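Snack shelf project: what we did and how it went

For our storage project Aino and I picked the snack shelves in the common room at Urkden, mostly because we use them every day and they were driving us mad! You'd go in for a quick cereal bar between classes and end up shifting half the boxes to find one. We wanted to see if a simple layout, with no new furniture and hardly any money, would make things easier to find.

We started in May by asking 11 people on our corridor what annoyed them most. Tall boxes in front of short ones came up again and again, and so did empty boxes left on the shelf (guilty, sorry). Then we took everything off, wiped the boards down and tried out two layouts on paper before putting anything back.
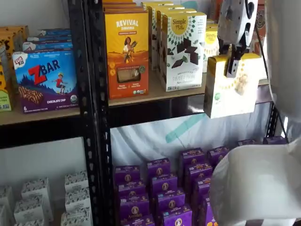 The layout we went for sorts things by type. Snack bars go on one side of the upright and granola and sweet thins on the other, with matching boxes lined up one behind another so you take from the front. Martti wanted to do it by colour, which would have looked lovely, but Siiri pointed out that no one goes looking for a "blue snack" at eight in the morning.

It took us 10 minutes to put back the first time and only 4 once we knew where everything lived. Our tutor, Lempi Mäkelä, asked whether it would last, and that's the weak bit of the project. We only had two weeks to watch it, and the bars drifted a little both weeks.

If we did it again I'd put small labels along the front of the boards from the start. Aino has already drawn some up, and we're trying them next term.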